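Evaluation of the Akorix Two-Arm Tabletop Kit
Natsumi Furukawa
Robotics Laboratory II, Condville

3. Task and method

The Akorix kit was evaluated as a low-cost platform for manipulation exercises in second-year courses. It is sold by Grestby as a set of two arms, a shared rail and control software. Assembly followed the printed guide and took one afternoon. The rail was fixed to the table before the arms were powered, as the guide requires.

The main test was connecting a charging cable to a smartphone. One arm has to steady the phone while the other picks up the connector, turns it to match the port and pushes it in. The operator guided both arms by hand controller, and each attempt was recorded for later training of a control policy.

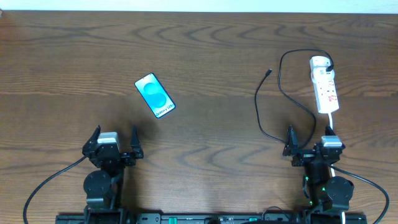
Attempts were limited to 9 minutes per block, followed by a check of the joint temperatures. A total of 280 attempts were recorded in September. An attempt was marked as failed if the connector was dropped twice or if the phone moved out of reach.

4. Results

Of the 280 attempts, 94 ended with the connector fully seated. Most failures occurred during the final alignment. The finger tips are wide compared with the connector, and small errors in wrist angle could not be corrected once contact was made. Cable stiffness also affected the grasp.

The software logged joint positions without gaps. Export to the format used by our Minami training scripts required a short conversion program (Appendix B).

5. Remaining work

The supplier lists a narrow finger set as an option. It was not ordered for this project. A second series of 1,000 attempts with these fingers is proposed, using the same scoring rules.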